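Die Geduld der Schublade

Wer bei Borkley nach dem schwierigsten Gegenstand im ganzen Haushalt fragt, bekommt keine Weingläser genannt, auch keine Eier, sondern Schubladen. Seit dem Frühjahr bringt die kleine Softwarefirma ihrem Regler Plundaris bei, sie aufzuziehen, und zwar zunächst im Simulator, wo ein verkanteter Griff höchstens einen Neustart kostet. Etwa 2000 Durchläufe schafft der Rechner in einer Nacht, und morgens beim Kaffee wird dann gemeinsam nachgesehen, wo es gehakt hat. 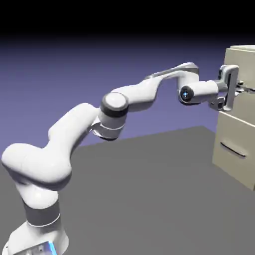 Gehakt hat es lange beim Übergang vom Greifen zum Ziehen. Der Planer kannte die Bahn auf den Millimeter genau - und gerade das war das Problem, denn wer stur einer Linie folgt, reißt bei der kleinsten Abweichung am Griff. Inzwischen gibt die Regelung quer zur Zugrichtung ein wenig nach, so wie wir es ja auch tun, wenn wir morgens halb verschlafen nach den Socken suchen. Von 174 Prüffällen scheitern heute noch acht, fast alle an schwergängigen Schienen, und um die kümmert man sich im Herbst.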